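Moving week, part two (the kitchen stuff)

9 November 2019

So we're in! Mostly. The new place is on the Hurnance side of town, up a hill I did not fully appreciate when we came to see it in the car, and as I write this I'm sitting on a box marked MISC 8 with a mug of soup because I can't find the bowls.

I want to talk about the bowls, though. My grandmother's set, the blue ones, six of them, wrapped in three layers of newspaper and then (because I panicked) in every tea towel I own. I carried that box on my lap the whole way, all 528 miles, and my knees are still complaining. And then I put it down somewhere in this house and it vanished. I've opened the linen. I've opened the books. I've opened a box that was just extension cords, who packs like that, oh wait, me. 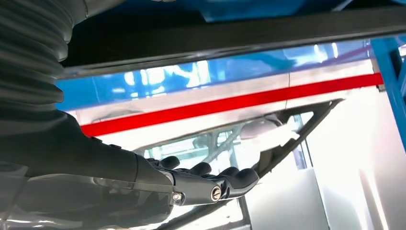
Reaching into the gap.

Anyway, good things! The bakery at the bottom of the hill, Lacerda, does a seeded loaf that I have now bought three times, and the woman behind the counter already knows I want it sliced. The bedroom gets sun until late afternoon. The neighbors left a plant on the step with no note, so I've been smiling at everybody on the street just in case.

Less good: the shower makes a noise like a goose, and the curtains I ordered from Wolley are a foot too short. I've hung them anyway. They look like pants on a kid who grew over the summer, and I'm kind of fond of them now.

Next up is the hall closet, which still has the old wallpaper in it, little green pears. I might leave it. If the bowls turn up in there I'm definitely leaving it.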